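Workshop notebook – Vurnbridge edit room
Wednesday, December

Right, reel two of the Lisidport film is finally on the scanner and I'm writing this while it chugs along, because if I leave it until tonight I'll forget half of what I did. For anyone picking this up after me: we've got the short (the ferry one, twenty-odd minutes of people not talking to each other on a boat) and the longer one, Dudia, which the same director shot the summer after on whatever stock was left in the fridge. Both are 16mm, both came to us in the same box, and somebody years ago wrote the wrong title on two of the cans. I lost most of Monday's goodwill to that.

So, the short first. I cleaned it by hand, two passes, and it came up lovely. There's a green line down the left side through the whole of the wheelhouse conversation and I was all set to paint it out, but I checked against the old viewing tape and it's on there too, so it's been in the print forever. Leaving it for now. I'd like the others to look at it on the big screen before we decide, as it's far less annoying when the picture is moving than it is on a still.

Frame 2458 is the bad splice. If you're stepping through, it's just after she puts the suitcase down and before he turns round. Whoever made it used tape on one side only and it had oozed. I took it apart, cleaned both ends and remade it, and I lost nothing, which I'm absurdly pleased about! The jump that's still there is a proper cut, I'm sure of it – the light changes and her coat is done up. Please don't anybody "fix" it.

Sound is another story. The mag track has shrunk a bit compared with the picture, so it starts bang on and by the end of the roll the mouths are wandering. I tried stretching the whole thing evenly and it was fine for the first half and then daft. What works better is pinning it at the door slam, pinning it again at the ferry horn and letting the bit in between look after itself. I've saved that version with "horn" in the name. The other one is still in the folder and I should bin it, but I'm a coward about deleting things.
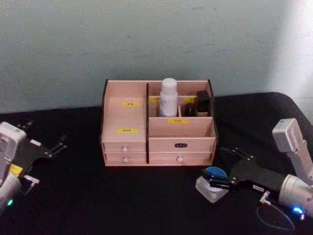
Dudia is the one I'm really enjoying. I'd only ever seen it on a terrible copy taped off the telly, and I had it down as one of those gloomy first features where everybody stares at the sea. It's funny! The whole business in the chip shop is played so flat that on the tape you couldn't see the faces well enough to get the joke, and now you can see the chap behind the counter trying not to laugh for the entire take. They must have known and kept it anyway. Good for them.

Colour notes for Dudia, before they go out of my head:

The kitchen wants to be warmer than the scanner thinks it does. I've gone by the skin and let the walls do what they like.

The night drive was shot in daylight with a blue filter, and the temptation is to crush it until it looks like real night. I tried that and you lose the road signs, which you need for the plot (such as it is). Backed off.

The beach at the end is faded quite badly towards pink. I got some green back into the grass but the sky won't come, and if I push it the clouds go blotchy. Might be better from the other print, if the Zwane people ever answer my email about it. Asked again this morning.

Scanner itself: running slow but steady. It stopped at 11.20 with the gate light flashing and I could see a hair across the bottom of the picture, so I blew it out and went back 120 frames to be safe. There's an overlap in the files there, don't panic when you see the same shot twice. I've also knocked the tension down a notch for Dudia as there's a stretch of torn perforations early on in reel one, and I repaired those by eye with the lamp. They went through without a murmur at the lower setting. If it squeals, stop it straight away.

Disk space is getting silly. Each reel is eating 1000 gigabytes at full size and I've had to move the old trailers off to the other drive to make room. Everything for the short is copied twice, Dudia reel one is copied once, reel two obviously isn't copied at all yet.

Still to do: second copy of reel one, the titles on the short (the director's name is wobbling and it shouldn't be), new labels for the two wrong cans, and a listen to the chip shop on proper speakers. There's a hum under it that could be the fryer or could be us.

16.40 – reel two done, no stops since the hair. Leaving it in the machine overnight with the cover on.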